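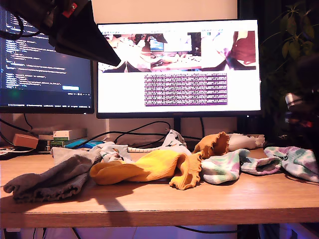
Diário do projeto Banum, junho, entrada das 17h40

A sessão da tarde foi dedicada à tarefa de emparelhamento de meias, segunda das tarefas previstas no regulamento interno do clube. Estiveram presentes Qianru Luo, Zeyu Pan, Lingyun Zhong e a signatária. A professora Frøydis Sæther acompanhou os trabalhos na primeira hora.

Mantiveram-se no conjunto as meias tingidas em tons pastel, bem como as de punho franzido cor de laranja, por serem as que mais dificuldades têm causado à preensão. Zeyu Pan propôs reduzir a abertura da garra antes da descida. A proposta foi aceite e registada no caderno de parâmetros.

Ficaram gravados 184 episódios, o que eleva o total do trimestre a 588. O objetivo acordado com a escola é de 600 até à entrega do relatório. Foram anulados 4 episódios por falha de sincronização, a repetir na próxima sessão.

Lingyun Zhong reviu o código de controlo e deixou por resolver a questão do atraso na leitura da segunda câmara. Qianru Luo ficou incumbida de redigir o capítulo sobre a recolha de dados.

Solicita-se à direção do clube que a sala permaneça reservada à equipa até às 19h00 durante a fase final.

Dace Lill, relatora da equipa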